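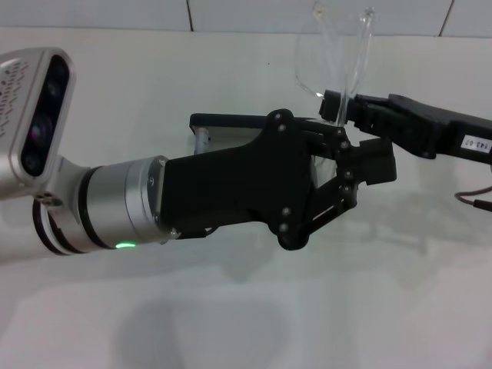

Brushed aluminum trim on these trailers should be cleaned along the grain and never in circles. I know a few people on the Siltlow list have had good luck with a drill and a foam pad, but that is for the mirror-finish skins, and the trim is a different job. Once the grain is broken up, the whole strip has to be redone to match. The other trouble spot is any seam. On the silver cylinder under the camera in the photo, the segments are divided by thin dark rings, and a narrow line like that on a trailer is exactly where polish collects and turns chalky. Mask it first or plan on spending an evening with toothpicks.

My answers to the rest are below the quoted parts.

On Friday, March 8, 2024, a list member wrote:

> We picked up a Michalski last fall, the short one with the single door. The skin is painted and in decent shape. The trim is bare aluminum and looks terrible. It has gray streaks under the windows and some white crusty spots near the hitch end.
>
> The previous owner left us half a can of Kudura paste and said to use it on everything. Is that right? The label is mostly gone.

No. Kudura is a cutting paste. It works on oxidized bare skin, and it will take the shine off old paint in one pass. It will also polish the grain out of your trim, so you end up with bright patches in a dull strip. Keep the can for the hitch cover.

For the gray streaks, start with dish soap and warm water and a soft nylon brush. Rinse, dry, and look again in daylight before you try anything stronger. A lot of the gray on ours was road film mixed with old wax and it came off with soap alone. If it doesn't, use a mild acid cleaner made for aluminum, on a damp cloth, one window at a time. Rinse the paint below it the whole time you are working.

The white crusty spots are corrosion. Look at the screws. If somebody put plain steel screws in that end, they have been reacting with the aluminum every time it rained. Take them out, clean the holes, and replace them with stainless and a dab of sealant under each head. The pits will stay. You can sand them down but you will see a low place in the strip when the sun is behind you.

> Second question, the paint. It's white and it still has some gloss on the curved parts up high, but the flat sides are dull. Should we repaint the whole thing or only the sides? A shop near us quoted 4000 for the whole trailer.

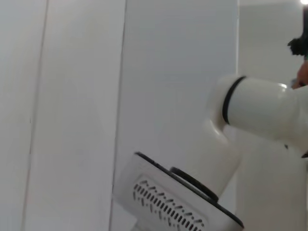 I would not pay for paint yet. White usually goes dull from chalking, and you can check by wiping it with a dark rag. If the rag comes away white, the surface is chalked and there is probably good paint under it. Wash it, use a fine polishing compound by hand on a test square low on the street side, and let it sit overnight. If the square matches the upper curves, do the rest the same way and wax it. We spent $248 on ours including the pads, the wax and a stepladder we needed anyway.

If the test square goes through to primer, stop. Then the shop is the better choice, and I would have them do the whole trailer. New white next to old white never matches, and on a rounded corner there is no good place to hide the edge.

> Last one. We want to be ready for the Brevura campground rally in September. Is that realistic if we only have weekends?

Yes, if you do things in this order:

1. Reseal the windows and the roof vent.
2. Replace the bad screws.
3. Clean the trim.
4. Compound and wax the paint.

Water getting in will ruin the floor while you are busy making the outside look nice. We did it backwards and had to pull up 37 inches of subfloor along the curb side after the wax was already on. The trim took us 5 weekends, mostly because we kept quitting early.

Check the date codes on your tires too before you tow it anywhere.

If you still have the old window gaskets, don't throw them out. The replacements sold now are a little thicker than the originals and I'd like to compare a Michalski gasket with ours. I can pay the postage.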